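4.2 Task setup and trials

Student teams at Endwood built the task over one term, starting in April. Two arms on a shared table, brown paper taped down to kill the glare (first version had bare white table, depth readings were bad). Each arm has a parallel gripper. The toy car task was picked by the students, after Tiltlow's peg board proved too hard for beginners.

Demonstrations were logged with Noiphan, our class recording tool. 58 demonstrations kept. Runs with a dropped object were thrown out unless the student recovered within the same run. Four teams, each got the same time on the arms. Teams could pick the start position of the object and the bin, within limits given in the handout. In hindsight the limits were to loose, and one team's data covers hardly any of the table.

Figure 4 shows a moment with the right gripper open over the toy car in the bin, left arm held up and away. Keeping the idle arm high was a rule after the second lab session, not all teams followed it at first.
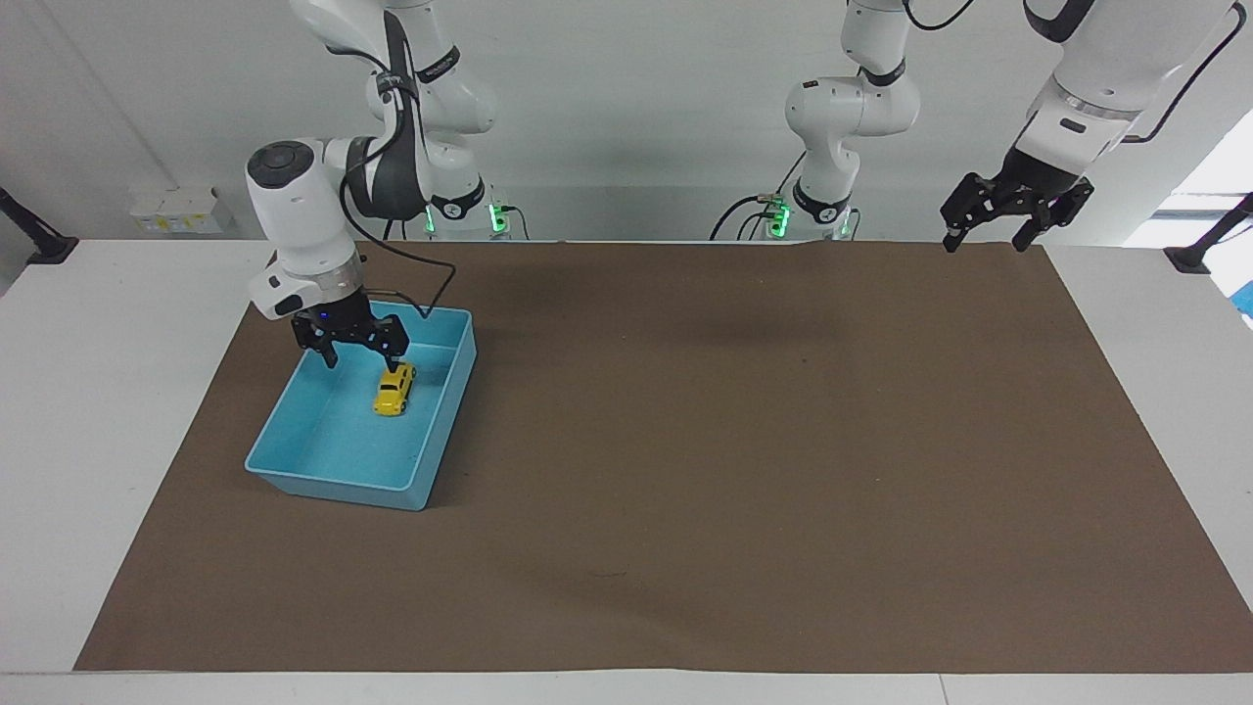
Figure 4. Right gripper above the yellow car in the light blue bin.

Policies were trained per team, then once on the pooled set. Pooled did better on three of the teams' own start positions. The Dremodberg baseline was run with default settings only, no time for tuning, so the comparision should be read with care. Most failures came at the grasp: fingers closing too early, or landing on the bin rim.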